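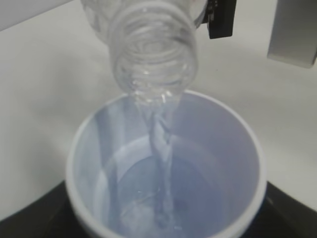 Tamia Water District: the annual meter and service line inspection begins Tue 27 February. The posts that follow set out what customers should expect. Please read them all before calling the office.

1/ The inspection covers 1672 service connections this year. Work starts in the Collado section and moves east toward the reservoir road. Streets are listed by week on the notice board at the district office and on the back of your latest bill.

2/ Inspectors need clear access to the meter box. Please move vehicles, planters, firewood and trash carts away from the lid by 8 a.m. on the first day of your week. Dogs should be kept indoors or behind a closed gate.

3/ You do not need to be home. Inspectors will not ask to enter your house, and they will not ask for payment. Every inspector carries a district photo card. If you are shown anything else, call the office before letting the person onto your property.

4/ In the Collado section, 129 older meters will be replaced during the same visit. The new units are made by Tonex and are read from the street. There is no charge to the customer for the meter or for the work.

5/ Replacing a meter means shutting off water to that address for up to 91 minutes. A door tag will be left the day before. If someone in your household depends on water for medical equipment, call us as soon as you receive the tag so that a time can be agreed.

6/ After the water is back on, open the cold tap nearest the street and let it run until it is clear and no longer spits air. Do this before using the washing machine, the dishwasher or any filter. Water may look cloudy at first. This is trapped air, and a glass left standing will clear from the bottom up.

7/ If the water is brown or orange after ten minutes of running, turn off the tap and report it. Give your street address and say whether the hot side, the cold side or both are affected. Please do not run hot water until the cold side is clear.

8/ Customers who rent should share these posts with their landlord. The owner remains responsible for the pipe between the meter and the building. The district is responsible for the meter, the box and everything on the street side.

9/ Paving repairs where boxes must be dug out will be carried out by Flarus under the district's existing contract. Gravel fill may remain in place for a short time before the final surface goes down. Damage to a driveway or a sprinkler line should be reported in writing within 2 weeks of the visit.

10/ Your first bill after a replacement will show two meter readings, one closing and one opening. The rate has not changed. Customers on the level payment plan will see no difference until the yearly adjustment in October.

11/ Correction to post 2: customers on the north side of Mill Lane have their meter boxes in the alley. It is the alley side that must be kept clear.

12/ The office is open weekdays from 8:30 to 4:30 and closes for lunch from noon to 1. The after-hours line is for leaks and loss of service only. Billing questions left on that line will be returned the next working day.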